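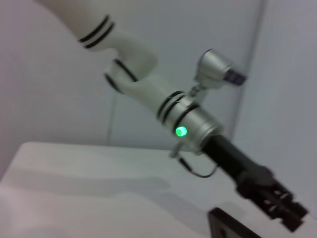 Is the night ferry to Pallby worth it if you could fly?

For me it is, when I have one extra day. I have now done the crossing four times, so I will write down what I know.

Tickets first. The Velero line sells cabins and seats. I paid 217 for an inside cabin with two beds, one way. A seat is much cheaper, but the lights stay on all night and the doors make noise. I tried it once and I was not a good guest at breakfast.

Book before August if you can. I looked again on July 19, 2023 and the same cabin was 357. I don't understand how they decide the price and the woman at the desk did not explain it to me either.

The ship leaves from Clernico, from the old harbour. The bus stop is called Figueroa and it is not at the terminal. You walk from there along the fence for fifteen minutes. With a suitcase, say twenty-five.

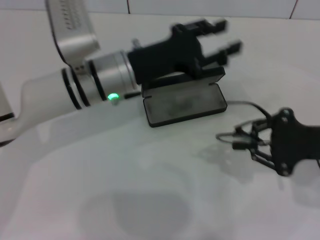
Green light, and a lot of white.

Food on board: the restaurant is expensive and closes early. The small café on deck six has soup, bread and quite decent coffee until midnight. I bring my own fruit and cheese and buy only the soup.

Somebody asked me about seasickness. The first two hours are calm, then you come out to open water and you feel it. Choose a cabin low and in the middle. I take a tablet before we leave, with some dry biscuits.

Bring a jumper also in summer. The cabins are cold and you cannot change the temperature, I have tried every button.

They wake you one hour before arrival by loudspeaker, in three languages, very loud. I like to be outside by then. The islands come slowly and there are small red houses on them, and everybody on deck is quiet.

In Pallby you arrive in the centre of the town. The bakery opposite the harbour opens at six. Take the cardamom one.

I will add the return times when the autumn timetable is out.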